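Tenell Housewares Help Desk
Ticket: Podard two-tier dish rack, lower shelf and small bowls
Opened: 2021-05-03
Status: Waiting on customer care

Hello, and thank you in advance to whoever picks this up, as I know a wobbly dish rack can't be the most thrilling thing in your inbox. I bought the Podard in February to replace an old Jara drainer that had served me well until its feet rusted through. I liked the Podard right away. It's a handsome thing, the top basket is just the right depth for mugs, and it takes up far less room than the Jara did.

My trouble is with the lower level, the one with the wavy wires. Dinner plates stand up in it beautifully. My small bowls don't! I have a mixed bunch in different patterns, picked up over the years, and every one of them either tips forward or slides down flat and holds a puddle. There is also a slight rock to the whole rack when I push on one front corner.

What I've tried so far:

Moved the rack to a different spot on the counter. Same rock.

Went over all the corner bolts with a screwdriver. One took a good half turn, and that did help, though it didn't cure it.

Stood the bowls facing the back, then facing the front, then in every other slot. Every other slot is best, but I still lose one whenever I pull out its neighbor.

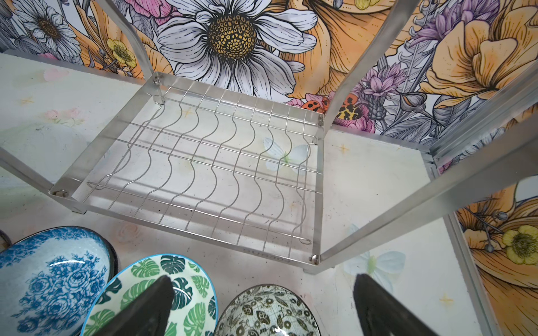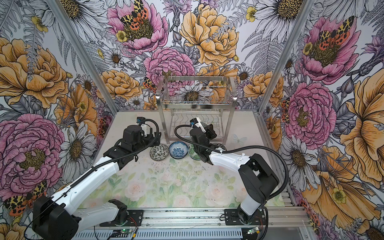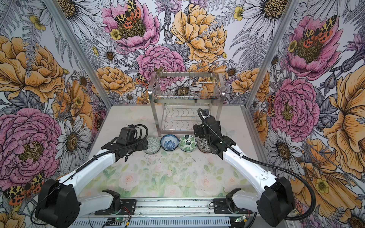 I should also mention that I went back to the instruction sheet, which I had kept in the drawer with the takeout menus. It says to tighten the bolts in step 6 and then "check level" in step 7, but it never says what to do if it isn't level. Is there a foot that turns, or a little pad I should have gotten in the box? I went through the packaging pretty carefully before recycling it, and I don't remember one.

My sister-in-law has the Brorkier rack, and hers came with a clip-in insert for bowls and saucers. If Tenell makes anything like that for the Podard I would happily buy it, and if the Brorkier one fits I'd be glad to know that too.

Update, same evening: I folded a piece of cardboard under the front left foot and the rocking stopped. I ran 3 loads of dishes through it after that and it held steady, but the cardboard is already going soft, so please don't close the ticket on my account. The bowls are still tipping. For now they're drying upside down on a towel.

No great hurry on any of this. Email is best for me, and I'm happy to measure anything you need.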